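Colored paper squares for sorting blocks: worth it or not?
Hullerura Boards > Tables, Storage & Small Parts
Started 2022-04-19

tallboy_jm
My brother-in-law swears by putting squares of colored paper on the table and giving every block its own square. He says it keeps the surface tidy and you always know what goes where. I don't buy it. I've got a plain beige top, and to me the squares are just more stuff on it. Paper slides. Paper curls. After a month you have faded paper that slides and curls. Has anyone kept this up for longer than a weekend?

pencilcase300
I have. Sticky notes, the regular kind. They hold fine if the top is clean. Green next to orange, blue block just above one, little cube on the other. 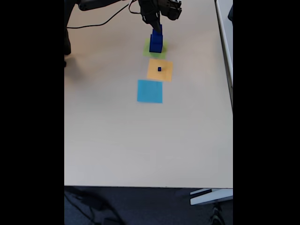 I swap them when the corners start to lift. A pad costs next to nothing and I still have most of the one I started in the fall.

tallboy_jm
OK, but what does the color do for you? Your blocks are blue. None of your squares match them.

pencilcase300
They don't have to match. Blue on green is easier to see than blue on blue.

Gwenaël Millet
I'm with the original poster. I bought a set of printed mats from Plesa for this, paid way too much, and they ended up in a drawer by May. A strip of masking tape and a marker did the same job. The only thing I'd say for paper is that it leaves nothing behind, and tape sometimes does.

emero_fan
Tape on a nice tabletop? No thanks. Mine is a Leitner and I had to scrape gunk off it with a plastic card for an entire evening.

Gwenaël Millet
Then you left it on too long.

emero_fan
Four days.

pencilcase300
Back to the squares. The light colors are the ones I'd question. Pale yellow on beige is hard to pick out, and I'd drop it before any of the others. Light blue is better than I figured it would be, even with a dark blue cube on it.
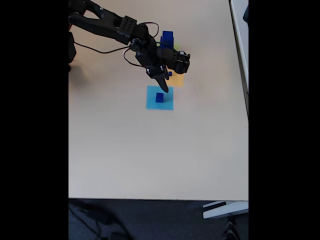 Cube on the light blue, pale yellow just above it.

tallboy_jm
See, that yellow is my whole complaint. If I have to hunt for the square, why have the square?

Joaquim Marinho
So use a darker yellow. I don't get why this has to be all or nothing. I run six colors on a gray top and the only one I ever gave up on was white.

tallboy_jm
Six! How big is your table?

Joaquim Marinho
Big enough. It was a door.

emero_fan
I'd still like to hear from anybody with kids in the house. My guess is the paper lasts ten minutes.

Gwenaël Millet
Ten is generous.

tallboy_jm
Fine, I'll try green and orange for two weeks and skip the yellow. I'm not expecting much. If they curl I'm coming back here to complain.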